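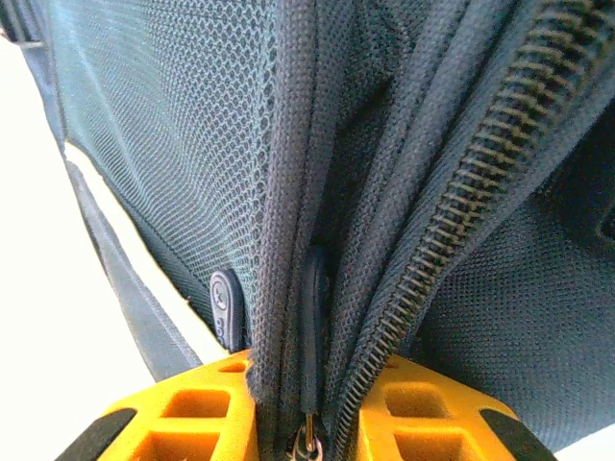 Ticket 1484, opened Jun 7, 2018. Gripper loses force partway through a hold, Holtero arm, back bench at the Jafri workshop. I've been chasing this one on and off since January, so forgive the length. The complaint is simple enough: I tell the fingers to close, they close, and some while later the current reading sags and whatever they're holding starts to creep downward. I've been testing on my old backpack, with the yellow fingers squeezing a fold right where the zippers come together, and I picked it on purpose as an awkward customer – mesh on one side, tight weave on the other, and a rubber zipper pull hanging in the middle of everything.

What I've tried so far. Swapped the servo cable, no change. Reprinted the left finger in case it was flexing, no change (and a whole evening gone, but it did come out nicer than the old one). Raised the hold limit in Trurneo from the default to 2000, and that bought me a longer hold, nearly 19 seconds, before the same sag.

Update: ran it again off the Dustell bench supply with nothing else plugged in. Held until I got bored and opened it myself. So now I'm looking hard at the shared power strip and the little converter behind the arm, which also feeds the lights and 2 fans.

Next up is a converter of its own for the gripper. If anyone has a spare in the parts drawers, please leave it on the bench with a note – I'd be so grateful. Leaving this open until I've had a full afternoon of clean holds.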